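Wandero Workshop Puts Two Grippers Through the Tennis Ball Test

5 July 2018

If you have walked past the big windows on the ground floor of the Embridge building lately and wondered what on earth was going on in there, we finally have some news to share. The robotics bench at the Wandero workshop has spent the better part of June trying out two grippers on the same arm, and the first round of results went up on the corkboard by the coffee machine this week, where they have drawn quite a crowd.

The question behind it all is a plain one. The workshop has money for one new gripper this year, and there were two on the shortlist: the Briem, a parallel gripper with two flat fingers that open and close in a straight line, and the Tuda, which has three curved fingers that fold inward a bit like a hand closing around a doorknob. Both have their fans around here, and some of those fans have been arguing since well before the snow melted. So the bench team borrowed one of each, cleared a table, and set about picking things up.

They picked up a great many things. The log shows 3315 attempts between the two grippers, everything from sponges and paper cups to plastic bottle caps, short lengths of hose and, of course, tennis balls. Tennis balls turn out to be a lovely thing to practice on. They are easy to spot against almost any table, they don't break when you drop them, and they roll away the moment a finger nudges them off center, so a sloppy approach shows up right away. They are also just wide enough to make a parallel gripper open up properly, and the bench team was keen to find out how much room was left on either side when it did.

The wrist camera has been every bit as much a part of the trial as the fingers. It is a small thing, mounted so that it looks out past the gripper toward the table, and it is what the controller relies on to line up each approach. Finding the right angle for it took far longer than anyone had planned. Tip it too far down and the fingers fill most of the view; tip it too far up and you lose sight of the spot where the grip happens. The team tried 6 different mounting angles before settling on one that keeps both fingertips along the bottom of the picture and still leaves plenty of tabletop beyond them. With the parallel gripper fitted, a ball farther out on the table is clear enough that you can read the Wilson name and the number 3 on it.

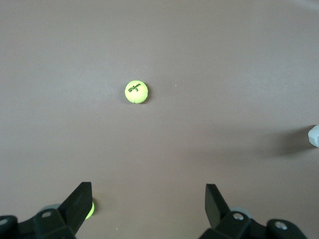

What the trial found

On round objects, the Tuda came out a little ahead, and we don't suppose that will shock many people. Three curved fingers give a ball fewer places to go. When the approach was slightly off, the Tuda tended to gather the ball in toward the middle as it closed, and the pick went through anyway. The Briem was fussier. If one finger touched first, the ball would often start to roll, and then the arm had to back off, look again, and make a second try. The team got a good deal of that under control by slowing the last part of the closing motion, and the later runs with tennis balls look a lot better than the early ones.

Flat and narrow things were another story altogether. The Briem handled bottle caps, folded cloths and the short pieces of hose with very little bother, and it could reach down between two objects standing close together without knocking either one over. The Tuda needs elbow room – its fingers swing outward before they come in – and on a crowded table it pushed the neighbors around quite a bit. Folks who stopped by to watch on the busier afternoons will remember the paper cups.

There was a difference in setup time, too, and for a workshop where several groups share one arm that matters a great deal. Swapping the Briem on and getting it ready to run took 17 minutes on a typical morning, camera check included. The Tuda took longer, mostly on account of the extra cable and a calibration routine that has to be started over from the top if you miss a step. A couple of the regulars have grown rather fond of that routine and claim they can do it with their eyes shut. We have not asked them to prove it.

The team also wants to pass along a word about lighting, for anyone planning something similar at home or at school. Soft, even light from overhead made the camera's job much easier with both grippers. On bright afternoons, with the sun coming in low through those big windows, the shadows on the table got long and dark, and now and then the controller went after a shadow in place of the object that cast it. Pulling the blinds halfway fixed nearly all of it, and the blinds have mostly stayed that way ever since.

What comes next

No final choice has been made. The leaning at the moment is toward the Briem, because so much of what the workshop does involves small flat parts in tight spaces, but there is real affection for the Tuda and the team would like to give it one more fair chance. Both grippers are staying on for another 2 weeks, this time with a new set of softer fingertip pads for the Briem and a simpler cable arrangement for the Tuda. The closing speed will be kept the same for the two of them from start to finish, something that wasn't done the first time around and that several visitors were kind enough to point out.

The workshop is open to anyone who would like to come and watch, and you are very welcome to bring along an object you think might give the grippers trouble – nothing breakable or sticky, please, and nothing heavier than a full coffee mug. The full log is in the blue binder next to the sign-in sheet, and the bench team is happy to walk you through it if they aren't in the middle of a run.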